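Living With Pets > Dogs > Opinion

4 min read

Retractable Leashes Don't Belong on a Busy Sidewalk

By Jolien Stevens
2021-08-20

I walk my dog Akis twice a day along the canal path in Flunham. He is a medium-sized mixed breed with good manners and a strong interest in ducks. In March I started keeping a note of every time another dog reached us before its owner could do anything about it. By last week I had 31 entries, and most of those dogs were on retractable leashes.

I have no complaint about the owners. They are mostly friendly people and they say sorry. My complaint is with a leash that lets a dog get far ahead on a path shared with bikes, strollers and other dogs. The person holding the handle has a button to press, and by the time a thumb finds it the dog has arrived.

There is also the cord. It is thin and hard to see in the evening, and it wraps around legs. I had a burn on the back of my knee for most of a month from one of these, and the dog on the other end weighed less than my groceries.

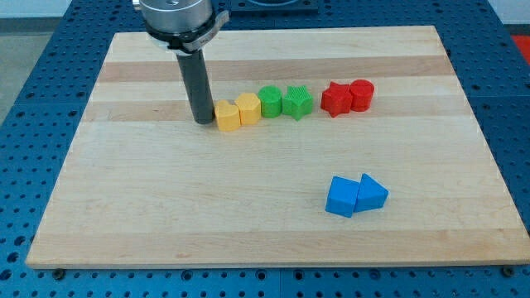
So should retractable leashes be banned? I wouldn't go that far, but I would like to see a fixed leash required on shared paths, with a sign at each entrance saying so.

Dratholm did this on its lake trail. The rule there is a fixed leash of six feet or less, and people seem to follow it. I have walked Akis there 3 times and we passed plenty of dogs without any trouble. He even ignored a beagle.

In an open field, early in the morning, a long leash is fine. A dog that can't be trusted off leash still needs room to sniff and wander. A plain long line does that job too, and you can see it lying in the grass — although I admit it gets muddy and you have to coil it up yourself.

The pet store on Lambrechts Street keeps the retractable ones right by the register and the flat leashes on the back wall, under the cat litter. I have asked them to swap the two. They said they would think about it, and I plan to ask again when I go in for food on Saturday.

Filed under: Leashes & Collars, Walking, Your Say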